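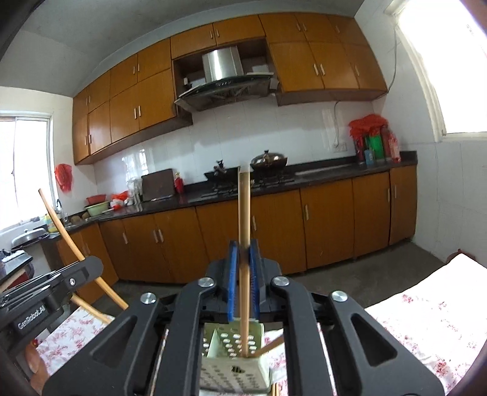 Figure 2. Chopsticks going into a utensil holder, one at a time.

Section 2: Planning and budgeting for your Turnis grippers

Before you fill in the order form, put the kettle on and work through these steps with whoever looks after the money. Most of the calls we get in the first month are about things that could have been sorted out at this stage.

1. Write down the jobs you want recorded, in plain words. "Put chopsticks in the holder" is plenty. Thin items like these are a fair test of finger pads, so if your list has a lot of them, budget for spare pads from the start.

2. Decide how many grippers each operator will hold. A second one roughly doubles the hardware line, and we'd suggest trying a single station before you commit to more.

3. Price the station itself. An ordinary kitchen table with a cloth on it will do nicely, and your own cupboards and drawers can supply most of the props. Allow $150 for replacements all the same.

4. Add storage. Our planning figure is around 700 recordings per drive, though long tasks will bring that down.

5. Send your totals to Aliki Vlachopoulos at Lultgate, who will check them against the current price list at no charge.

Note: Freight to regional addresses is quoted separately. Please ask early, particularly if you need delivery before the end of June.

Caution: Don't order pads by colour. Match the part number on your packing slip, as pads for the older Pinto model won't seat properly on a Turnis.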